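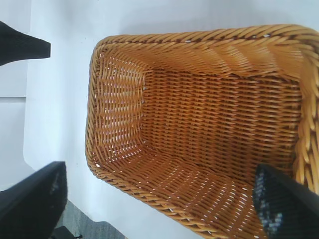 Subira Kirui has objected that a rule which cannot be failed should not be called a rule, and most later writing on the Lengate Practice starts from that remark. The practice is a set of voluntary guidelines for tabletop handling trials, in which a robot arm with a two-finger gripper moves, fills, or empties a small container. It is cited often. How often it is followed is another question.

## Origin

The guidelines grew out of a meeting at Lengate where three labs compared results for the same container tasks and found that they had counted success in three different ways. One lab scored a basket as moved if it left its starting place. Another required it to end upright inside a marked area. The third, run by Ignacio Herrera at Cadville, let the operator decide. Herrera and Védís Lund wrote the first draft, circulated it in November, and took in comments by email. There was no vote, and the phrase "agreed by the participants" in the opening paragraph has been disputed by at least two of them.

## Content

The text has 10 clauses. Four are quoted regularly:

* **Clause 2, starting state.** The container is checked before every trial, and its contents, or the lack of any, are recorded. An empty container must be logged as "empty". A blank field does not count.
* **Clause 3, wrist view.** If the robot carries a camera near the gripper, one still is kept from before first contact. The fingers may appear in it.
* **Clause 6, outcome.** The pass condition is written down before the first trial and stays fixed until the last.
* **Clause 9, discards.** Every discarded trial is reported with a reason.

The remaining clauses deal with file naming, operator breaks, lighting notes, and the wording of summaries. Clause 8 says that lighting should be "ordinary" and does not define the word.

## Woven containers

An appendix covers wicker and other open weaves. It was added at the request of Pankaj Tomar, who argued that such containers were being treated as if they were plastic tubs. With pale furniture underneath, the gaps in a woven wall show up as small bright marks, while the floor of the basket may look much darker than its sides. Glossy strands add highlights of their own. Software trained on solid bins can mistake any of these for contents.

The appendix recommends that empty woven containers make up part of every test set. It gives no figure for how large a part. Tomar had proposed one in every five and was told that this would discourage adoption — an argument that appears in the record of nearly every clause.

It also asks for the grasp point to be noted as rim, wall, or handle. A thick braided rim and a thin side wall are different targets, and pooling them makes a success rate hard to read.

## Use and compliance

The only published check is by Stella Waweru, who went through 2176 trial records from groups claiming to follow the practice. Starting state was properly logged in 357 of them. The rest had a blank field, a default value, or a note added after the outcome was known. Waweru's count has been criticized for including records made before the final text was settled, a fair point, though she has said that leaving them out did not change her view.

Hallow, a supplier of gripper fingers, states in its sales material that its parts are "tested to Lengate". The phrase has no clear meaning. The practice covers how trials are run and reported and sets no level that a part could reach. Iglesias, a test house, offers a certificate on payment of a fee and requires 80 logged trials, a number found nowhere in the guidelines.

## Criticism

Kirui's complaint was aimed mainly at Clause 6. A lab may choose any pass condition it likes, including a very easy one, and remain in full compliance provided it was written down first. Lund has replied that the aim was to make weak conditions visible to readers. That assumes readers look up the condition, and summaries are allowed to leave it out.

A second line of criticism concerns Clause 3. One still from the wrist shows little beyond the near surroundings of the gripper, and parts of the container may be hidden behind a finger or lie outside the view. It can support a claim about what was in the basket at that moment. Some reports have used it as evidence that the whole work area was set up correctly, a use the clause neither permits nor forbids.

A revised text has been promised several times. The draft now in circulation adds a second, fixed camera and leaves Clause 6 as it stands.

## See also

* Pass condition
* Trial log
* Wrist-mounted camera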